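학생 프로젝트 보고서
기숙사 세탁실 사용 습관과 옷의 수명
작성: 직물생활 수업 4조, 3월

우리 조는 Binetstead 기숙사에서 학생들이 옷을 어떻게 세탁하고 말리는지 조사하였습니다. 처음에는 세제의 종류만 비교하려고 했지만, 첫 면담을 한 후에 주제를 바꾸었습니다. 많은 학생이 세제보다 건조기 때문에 옷이 작아진다고 대답했기 때문입니다.

조사 방법은 두 가지입니다. 먼저 종이 설문지를 기숙사 각 층에 놓았고, 답을 296장 받았습니다. 다음으로 학생 12명과 짧은 면담을 하였습니다. 면담은 저녁 8시 이후에 세탁실 옆 휴게실에서 했습니다. 그 시간에 세탁실을 쓰는 사람이 가장 많습니다.

설문 결과를 보면, 옷 안쪽의 세탁 표시를 읽는 학생은 적었습니다. 대부분은 색깔 옷과 흰 옷을 같이 넣고, 온도는 전에 쓴 사람이 맞춘 그대로 둡니다. Ostitz 동의 학생들은 특히 건조기를 자주 사용합니다. 그 건물에는 빨래를 널 수 있는 공간이 없습니다. 반대로 Baumgartner 동에는 작은 발코니가 있어서 면 티셔츠를 밖에 너는 학생이 많았습니다.

면 티셔츠는 설문에서 가장 많이 나온 옷입니다. 그래서 우리는 보고서의 중심을 티셔츠로 정하였습니다. 옷의 길이를 잴 때는 평평한 탁자 위에 펴고, 목 부분부터 밑단까지 재는 것이 좋습니다. 주름이 있으면 손으로 가볍게 펴되 잡아당기면 안 됩니다.

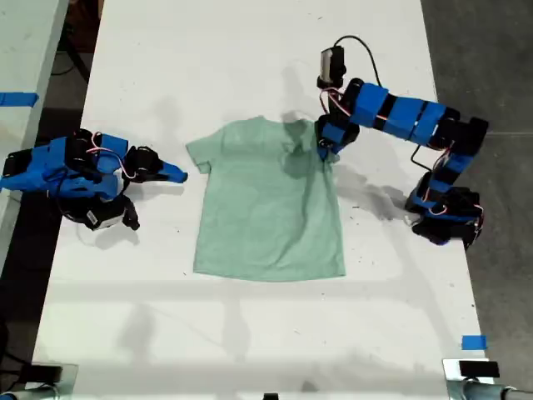 그림 1. 흰 탁자 위에 펼쳐 놓은 연한 민트색 반팔 티셔츠

면담에서는 비용에 대한 이야기도 나왔습니다. 건조기 한 번에 2000원이 들기 때문에, 몇 학생은 빨래를 모아서 한꺼번에 넣습니다. 그런데 통에 옷이 너무 많으면 잘 마르지 않고 주름이 깊게 생깁니다. 한 학생은 결국 같은 빨래를 두 번 돌렸다고 말했습니다. 이 경우에는 돈을 아끼지 못하고 옷도 더 상할 수 있습니다.

우리 조는 기숙사 사무실에 다음과 같은 내용을 제안하려고 합니다.
- 세탁기 옆에 세탁 표시를 설명하는 안내문을 붙이기
- Ostitz 동 지하에 접이식 건조대를 놓기
- 건조기에 낮은 온도 버튼이 어디에 있는지 표시하기

조사에 부족한 점도 있습니다. 설문지에 섬유의 종류를 묻는 질문이 없어서 면과 혼방을 나누어 비교하지 못했습니다. 또 답한 사람 중에서 25명은 세탁 횟수 칸을 비워 두었습니다. 그 설문지는 횟수 계산에서 뺐고, 다른 질문의 답은 그대로 사용했습니다. 다음 학기에는 같은 티셔츠를 두 건물에서 나누어 세탁하고, 한 달 후에 길이를 비교해 보고 싶습니다.

문의: Fludon 학생 프로젝트실 | © 직물생활 수업 4조 | 맨 위로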